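Schooner Calemon back on the water after long refit

Horgan, Oct 19, 2026

The two-masted schooner Calemon went back in the water at Horgan on the early tide, first time afloat in years. Small crowd on the quay, lots of wind, one short speech. The tug Batel took her line and had her alongside the north wall before lunch.

Calemon was built at Suvness for the coastal grain and timber trade and is 138 feet from the tip of the bowsprit to the stern rail. She carried cargo until steam took the work, then sat as a store ship, then a clubhouse, then not much of anything. The trust bought her as a bare hull with no masts and a bad leak aft.

Shipwright Koen Van Wijk ran the job. His crew replaced 293 planks, most of the deck beams and the whole of the rudder post. Both masts are new. The old keel stayed in, which surprised people, Van Wijk included.

"I went along it with a spike looking for rot and kept looking," he said. "Found a soft patch near the stern. Cut that out, scarfed in new oak, and thats it. The rest is what they laid at Suvness."

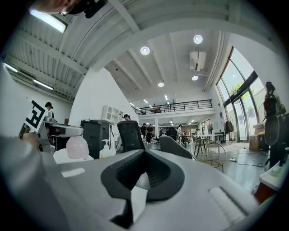 Under the ceiling lights, October.

Still to do: rigging, engine trials, and the ballast, which goes back in by hand. Sails are cut but not bent on. The trust says she will carry 1275 square feet of canvas on the main alone, matching a sail plan found in the Suvness harbor office.

Skipper will be Kosmas Kourkoulas, who has had square riggers and schooners both. He wants her out past the bar for a short sail before winter if the wether allows. "Just out and back. See how she steers," he said. "The old logs say she pulled hard to port with any sea running. I'd like to know if she still does."

Over 20 people have put their names down to crew. No sailing experience needed for the harbor work, but bring gloves.

Deck open to visitors this month, mornings only, tide permitting. Use the north wall steps. The hold stays closed untill the ballast is in.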